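Home Archive About Subscribe

Last updated September 22, 2022
4 minute read

The gym membership I could not quit

In February I decided to cancel my gym membership. I mention the month so you can appreciate how long I have been a member since.

The gym is called Retia. It's a decent gym. The showers are warm, the towels are the size of a paperback, and the treadmills face a wall with the word MOMENTUM painted on it. I joined after a birthday I didn't care for, and I went faithfully for a stretch, and then I went the way people go to the dentist. The monthly charge came out anyway. I once sat down with my bank statements and worked out that I had paid Retia $1,221 in total, and that for a good part of that money I had received one free water bottle, which leaks.

So I opened the app to cancel. There is no cancel button in the app. There is a button that says Pause, a button that says Upgrade, and a button that says Tell Us How You Feel. I told them how I felt. They sent me a coupon for a smoothie.

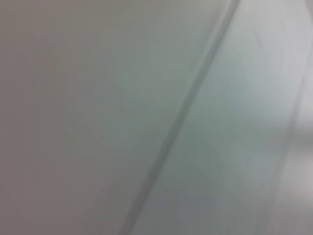

The next stop was the help page, which is run by an outfit called Zetik. Zetik handles billing for Retia, although Retia's front desk seemed surprised to hear it. The Zetik help page has 212 articles. I know because it brags about this at the top. I searched for "cancel" and got an article on how to cancel a spin class, another on what to do if your spin class has been canceled, and a third on noise-canceling headphones in the weight area (allowed, but keep one ear free).

I called. The hold music was one song, a sort of pan flute thing, and it played for 40 minutes. I got a lot of laundry folded. When a person finally picked up she was extremely nice, and that made it worse, as I had spent the whole flute solo working up a speech. She explained that cancellations had to be made in writing. I asked if email was writing. She put me on hold to find out.

Email is not writing. Writing is a letter, on paper, mailed to an office in a building called the Manninen Center, suite 300, with my member number and a signature matching the one on file. The signature on file was made with my fingertip on a tablet while a man in a polo shirt waited. It looks like a seismograph reading. I practiced it on the back of an envelope for a while and then sent my best one.

I bought stamps for this. They only sell them by the sheet at my grocery store, so I am now also a person with a lot of stamps.

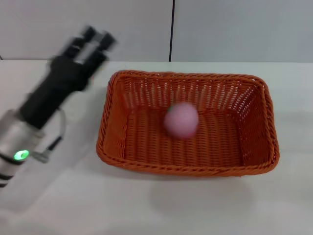
Three weeks later I got a reply, by email, thanking me for my letter and telling me that my request was being processed within the notice period. The notice period turned out to be two billing cycles, and a cycle doesn't start until the next cycle starts. I read that sentence several times. I still believe it was written by someone who was also trying to leave.

Then, in the middle of my notice period, Retia was bought by a chain called Hedance. Everyone got a cheerful message saying our memberships would carry over "with no action needed." Mine carried over beautifully. The notice didn't. I have a new app, a new member number and a slightly higher rate, and the wall in front of the treadmills has been repainted. It says ARRIVE now.

I found this out in person. I had gone down there to complain, and the desk was closed for lunch, and I had sneakers on. I did half an hour on the bike. My knees felt good afterward – annoyingly good – and I went back twice last week, strictly to get my money's worth while the new letter is in the mail.

The bottle still leaks. I've emailed Hedance about that too.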